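Filtix Tarar - overdrive pedal for guitar and bass

Product page / Pedals / Overdrive

The Tarar is our second overdrive and the first one which we made also with bass players in mind. It was built after many requests from bands who play heavy and melodic music in the same song and do not want to step on three switches between the verse and the chorus. The pedal has two channels, one foot switch for each, and they share one tone control.

Channel A is low gain. With the guitar volume rolled back it stays almost clean, and when you pick harder it begins to break. Channel B is for the big riffs. It has more middle than most pedals of this type, because the guitar must be heard when the drums and the second guitar come in. If you prefer the scooped sound of the older metal records, set the Mid switch to the left and turn the tone to 9 on the dial.

The Blend knob mixes your dry signal with the driven one. Guitar players can leave it fully to the right. For bass we recommend to start at the middle, so the low notes keep their weight. With a five-string bass you may want even more of the dry signal.

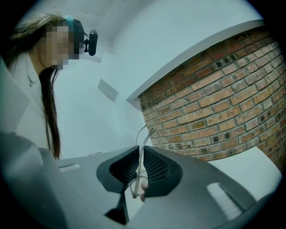
Power comes from a normal 9 volt adaptor with negative centre. There is no place for a battery inside. We took this decision early, and we know some players are not happy about it, but the space was needed for the second channel. The adaptor is sold separately. Please do not use a higher voltage, the guarantee does not cover this.

The housing is 116 mm wide and fits beside most other pedals on a board. All sockets are on the back side, so you can put the Tarar close to its neighbours without special cables. The knobs are a little stiff when new. This is intended, they should not move when you touch them with your shoe.

Colours: black, or dark green with cream letters. The green one is made in smaller numbers and is sometimes out of stock until January.

What is in the box
Tarar pedal
4 rubber feet (not glued, so you can use hook tape instead)
Printed manual with sample settings
Filtix sticker

Hear it
The Tarar was used on all rhythm guitars of the Menano EP by Dradness. They recorded it with the pedal straight into a valve amplifier, channel B, gain at roughly 4 and blend fully right. The bass on the same EP goes through channel A.

Guarantee and repair
2 years from the day of purchase, for the first owner. After this time we still repair the pedal for the cost of parts and return postage. Please write to us before you send anything, and tell us which adaptor you use - many problems with noise come from there.

Related products: Filtix Tarar foot switch caps, Filtix patch cable, 9 volt adaptor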